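Weterance adopts written rules for robots that handle cloth

Textile services firm Weterance has brought in a written code of practice for the robots that sort and fold cloth at its Birkmont site, after a trial that ran through the winter.

The code took effect in March. It covers how the machines pick up an item, when they must let go of it, and who is allowed to restart a cell after a stop. Staff on all shifts have been given a printed copy.

Kelechi Amadi, the site's operations manager, said the firm had been working from supplier manuals and notes pinned up beside each cell.

"The manuals tell you how to run the arm safely," Amadi said. "They don't say much about what to do when a towel comes up by the wrong corner, and we get that all day."

Under the new rules, a robot should take hold of an item at a hem or corner where it can find one. If it can't find an edge after three attempts, it must put the item down and pass it to a person. Grip force is set by fabric group, and only a supervisor may change the setting. 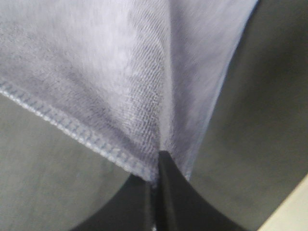

Knitted and looped fabrics are in a group of their own. They snag more easily than flat sheets, and the code calls for gripper tips to be wiped and checked for rough spots at the start of each shift. Any tip with a nick that can be felt with a fingernail has to be replaced before work begins.

The rules were drafted by Graciela Orellana, a safety engineer at the consultancy Vulen, with help from floor staff. She said the group looked at the records of 1329 stoppages logged during the trial. The largest share came from items held by a fold instead of an edge, which then slipped or came up doubled.

Each new fabric type must now go through 100 test picks with a member of staff watching before it is added to normal running. The results are kept with the cell's maintenance log.

The code also deals with people working near the machines. Nobody may reach in to free a caught item until the arm has been stopped and the stop light is showing. The person who presses stop must also be the one who clears the restart, unless they hand over in writing.

Chibuzor Bashir, who represents staff on the site's safety group, said that last point had been the most argued over.

"Some people thought it would slow us down at shift change," he said. "We asked for it to stay in. You want to know who stopped it and why."

Bashir said the group was still asking for a second stop button on the far side of the two older cells. Amadi said a price had been requested for the work.

Camera footage from the cells will be kept for 28 days and then deleted. It may be used to look into faults and damaged items, but not to measure how fast individual workers are going.

Weterance will review the code in the autumn. Its smaller site at Ibrahim will follow the same rules when its first folding cell is installed.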